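Keeping fruit and tomatoes on the table: your questions

The questions below come from our newsletter inbox and from the Serkmont growers' swap table, where Hoi-yan Tsao and I answer whatever we can. Neither of us believes much of what is printed on the side of a produce gadget. If you want to be told that a special bag will change your life, other sites will oblige.

Should tomatoes go in the fridge?

Not while they are still hard or pale. Once they are fully ripe and you can't eat them in a day or two, the fridge is fine. The claim that one night in the cold ruins a tomato forever gets repeated a lot, mostly by people who have just paid too much for tomatoes. A supermarket tomato in July didn't have a great deal of flavour to lose. Take it out an hour before you want it and see if you can tell the difference.

Do I really have to store them stem side down?

You can. The idea is that less moisture escapes through the scar and the softer shoulders don't bruise as easily. Hoi-yan swears by it. I tried it through one whole season and threw out what seemed to be the same number as ever. If yours have the stalk still on, leave it on and don't bother flipping them.

Will a banana ripen my green tomatoes?

It will help, in a closed paper bag. A ripe banana gives off ethylene and so does a ripe tomato, so you can skip the banana if you have one tomato that is further along than the others. In an open bowl on the bench most of the gas just drifts away. A tomato picked too early may colour up and still taste of nothing.

Is a sunny windowsill the best spot for ripening?

It's the traditional spot, which is a different thing. Tomatoes want warmth and don't need light to ripen once they are off the vine. Direct sun heats one side and you get soft patches. A shelf out of the sun works as well and you get your windowsill back.

What about those ethylene-absorbing sachets?

Sum-yee Huang bought a box of the Clomus ones and split it with me. We put them in two crisper drawers and left two drawers without. I couldn't pick which fruit was which and neither could she. It was a small and sloppy trial and I wouldn't publish it, but I haven't bought a box of my own either.

How long do mandarins keep on the table?

A week is usual in our house, less in a heated room. They go in the fridge if I've bought a big bag. The loose-skinned sorts dry out sooner than the tight ones, and a mandarin that feels light for its size has generally already gone past its best. Check the bottom of the bag before you pay. There is always one with a soft grey spot and it is always underneath.

Does a bumpy peel mean a sweeter mandarin?

I've heard this at three different stalls, along with the exact opposite at a fourth. Peel texture has to do with variety and growing conditions, and I don't trust it as a guide to flavour. Buy one, eat it in the car park, then go back for the rest.

Is green fruit always unripe?

No, and plenty of good fruit gets left behind because of it. Some tomatoes stay green when ripe, as do some plums and certain citrus. Press gently near the stem. Colour only tells you something if you know the variety, so ask the person selling it. If they don't know, be wary.

Can I mix everything together on one plate?

For a day or two, yes. We do it all the time, and the warnings about mixing fruit assume you are going to leave it there for a month. A wide plate beats a deep bowl in my view, as you can see what's at the bottom before it starts leaking. Put the soft ones on top and use them first. On our table red tomatoes and mandarins sit up against the smaller green and yellowish fruit, and anything that won't fit comfortably can wait on the cloth.
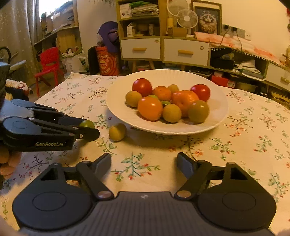

Do I need a proper fruit stand?

The Seltstead two-tier one has been recommended to me more often than any other piece of kitchenware. It takes up less room, I'll grant that – and it's a nuisance to wash. A dinner plate you already own does the same job. A ribbed rim looks nice but crumbs and dust settle in the grooves, so give it a rinse when you refill it.

Should I wash the fruit before putting it out?

Wash it just before you eat it. Fruit put away damp goes mouldy sooner, especially where two pieces touch. If it came in muddy from the garden, rinse it and dry each piece with a tea towel. Plain water will do. Matěj Baláž wrote to tell me that a vinegar bath is essential, and I've asked him twice what he is basing that on.

How do I get tomato juice out of a tablecloth?

Cold water from the back of the fabric, as soon as you notice, then a bit of dish soap. Try the soap on a corner first if the cloth is printed. Don't use hot water, and don't put it through the dryer until you're sure the mark has gone. The salt trick hasn't worked for me on tomato or on anything else.

Where can I send a question?

Drop a note in the box at the swap table or reply to any newsletter. Yesenia Espinoza sorts them and passes on the produce ones. Questions about jam go to Hok-lam Siu, who has more patience with pectin than I do.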